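Workshop notebook, folding and stacking
Skonon, back bench
Sep 4, 2020

Carrying on with the basket question. Page before this has the shopping and the wash labels, so I won't copy them out again. Same items as last time: the dark blue jeans, the red and cream plaid, and the lemon print. The basket is the white Plastdale one with the holes in the sides, 41 cm along the longest side by my tape. Their leaflet rounds it up.

What we want out of this is a set of folding instructions short enough to go on a card in the lid of the Rivadeneyra storage set. The draft from March was a full page and no one outside this room got to the bottom of it. Rivadeneyra asked for something a person can follow with the washing already in their arms.

First job was the order of the pile. I had written "heavy things at the bottom" in March and left it there, which sounds fine until you try it with a blanket. The plaid is bulky but it isn't heavy. Jeans are heavy and not all that bulky once they are flat. If the plaid goes at the bottom it squashes under the denim and then creeps out at the sides, and the corner you squared up so carefully is gone. If the jeans go at the bottom the pile has a firm base but a lumpy one, because of the waistband and the fly.

Tried the pile on the floor before trying it in the basket. The corner where the orange wall meets the back is good for this as there is something to push up against, the same as you would have in a cupboard.
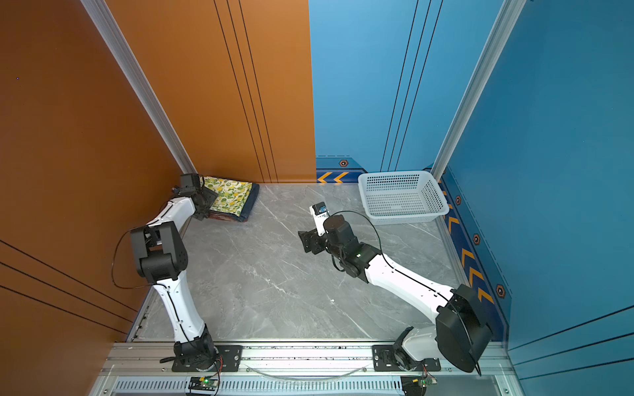 The lemon print wants to be on top whatever happens underneath. It is the lightest thing we have and it slides off anything with a slope to it. Over denim it holds well enough, since denim has some grip. Over the plaid it holds better still, but then you are lifting both every time you want the jeans, and the jeans are what people go for most. Left this open. Card may have to say "put what you wear most where you can reach it" and leave the rest to the reader.

Note on pushing: press down on the fold, don't pat the middle. Patting the middle moves the air to the edges and the edges lift. Pressing along the fold from one end to the other gets it out at the open side. I know this from sheets and still patted the middle for the first part of the morning.

Sizes. The folded width needs to come out a bit under the inside width of the basket. With jeans that means one leg over the other, then the whole length folded into 3. Folding into quarters gives a fatter bundle that fits the length but stands too tall, and anything on top of it tips forward. I wrote "thirds" on the March draft, crossed it out, and have now written it in again. Iltus use quarters on their own card, but their basket is deeper than ours.

The plaid. I keep calling it a blanket and the stock list calls it a throw. The card should say blanket. It is a nice thing to fold as the squares tell you where you are. Line up a cream stripe with a cream stripe and the edges more or less look after themselves. What they don't tell you is whether the layer underneath has stayed put. Rough rectangle first, then correct the bottom layer by sliding a hand in flat, then the top one. Doing it the other way round means doing it again.

Also the plaid has to be folded outside the basket. I wondered if you could lay it over the top and feed it in, the way you can with a towel, but there is too much of it. Floor or bed. Put the basket behind it so that the finished bundle only has to travel one way.

Then there is the matter of what to do with jeans that go in without being folded at all. This is how most baskets look in most houses and I think the card should admit it. Jeans dropped in take up nearly the whole of the basket and leave a hollow on one side where small things get lost. A folded piece laid on top near the front stays where you can find it. So an unfolded pair is not the end of the world as long as it is the only unfolded thing. 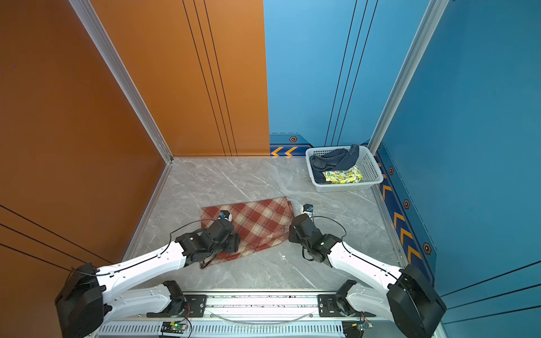
Menaka Herath reckons I have this the wrong way round, and that the card ought to begin with the crumpled basket and work forwards from there, as anyone reading it will be looking at exactly that. She would have the first line say "take everything out". She also says that if the blanket is too big for the basket with the jeans in it, people should be told the blanket lives somewhere else and be done with it. I said Rivadeneyra want the blanket in. She said Rivadeneyra should come and fold it.

She has a point about the first line. Changed it. It now reads: Take everything out. Find the heaviest piece. Start with that.

Jeans in detail, as this was the part of the draft with the most complaints.

Lay them out flat with the waistband away from you. On the diagonal is all right if that is how they land; you can turn them later and it is less trouble than dragging them straight by one leg, which twists the seam. Back pockets up or down? I had "down" in March. With the pockets up you can see the stitching, and the stitching is the best guide there is for where the leg runs. You can also see at once if a pocket has bunched. With the pockets down the front looks tidier when folded but you are guessing at the seat. Going with up.

Smooth from the waistband down each leg to the hem. Do not smooth across. Across just makes a ridge at the inside seam and you chase it from side to side.

Hold one leg by its edge while you move the other. If you let go of both the fold opens at the crotch and you get the triangle sticking out, which I have now drawn on the draft with an arrow pointing to it. Tuck the triangle back in before the next fold. Most printed guides leave this step out and I don't know why.
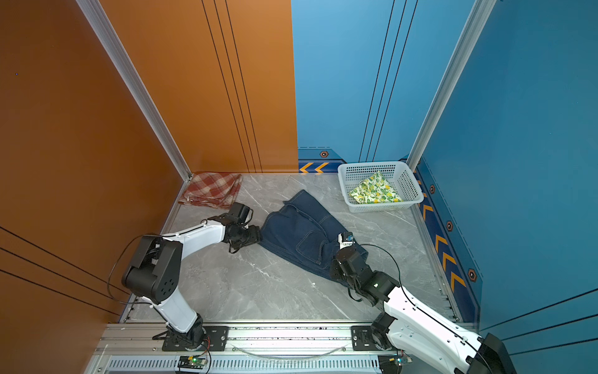
Photo: Kristýna Oravec / Skonon workshop notes

Where to put the other pieces while you work on the jeans is worth a line of its own. I had been leaving everything in a heap next to me and reaching over it. Much easier with the plaid folded and set against the wall, well out of the way of the legs, and the small cloth already in the basket. It does mean the small cloth has to come out again if the jeans are going underneath. Kristýna doesn't think this matters, as you need a hand on the basket at that point anyway. I would still like a version where nothing is put in and then taken out. Try: small cloth on top of the folded plaid, both by the wall, basket left empty until the jeans are done. Wrote this down as method 2.

Method 2 against the old method, my own feeling only, no stopwatch. It feels slower at the start and calmer at the end. The pile came out squarer. I think that is down to the jeans going into an empty basket, where you can see the bottom and push the bundle right back into the corner.

About the floor. The grey marble pattern is pleasant to work on but it is slippery for the lighter cloth, and a fold made too fast carries the whole piece along with it. On carpet this wouldn't come up. On a kitchen floor or a worktop it would, and plenty of people fold on a worktop. Suggest a line on the card: fold towards yourself, not away. Ask Kristýna if that is true for left-handed people as well, she will know.

Lemon print next. It has gone through the wash more than seven times by the tally on the cupboard door and I can't see that it has lost anything by it. The yellows vary from one fruit to the next, some pale, some nearly orange, and that makes it a poor cloth for judging fading. A plain one would be better. It is a cheerful thing to have on top though, and Rivadeneyra like it for the printed card, so it stays.
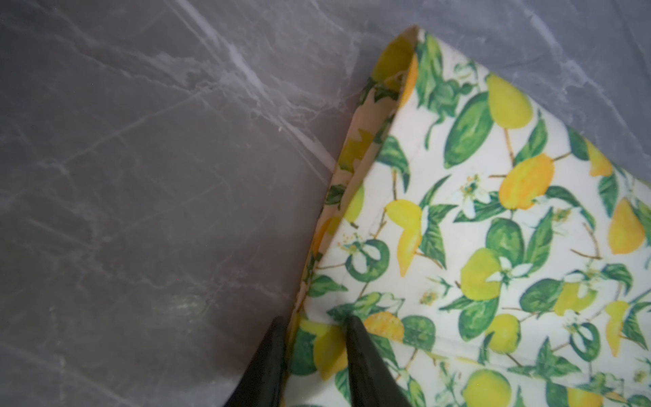 With a pattern this busy it is hard to see where an edge is. Leaves and twigs run straight over the fold and your eye goes with them. I found it better to go by feel: thumb along the edge, find the corner, bring it to the other corner. A plain hem in one colour would help, and I have put that in the note to Rivadeneyra, though I expect they will say the fabric is already bought.

Same goes for any strongly printed fabric, so the card should say "find the corners with your fingers". Menaka wants "by touch". Either will do.

Card as it stands now:

Take everything out.
Find the heaviest piece. Start with that.
Jeans: pockets up, smooth down the legs, one leg over the other, tuck in the point, fold in thirds.
Blanket: match the stripes, flatten the bottom layer first.
Small cloths: find the corners by touch. These go on top.
Press along the folds.

Still to settle: whether the blanket goes between the jeans and the small cloth, or stands on its side next to them. On its side it fits but bulges against the holes. Need to try it with the lid on, and the lid is still with Plastdale.

Other things to do. Ask Iltus for their measurements, inside ones this time. Put the tape back on the hook. Retype the card in the larger size and give a copy to Menaka, who has offered to try it at home on her own washing without me standing there.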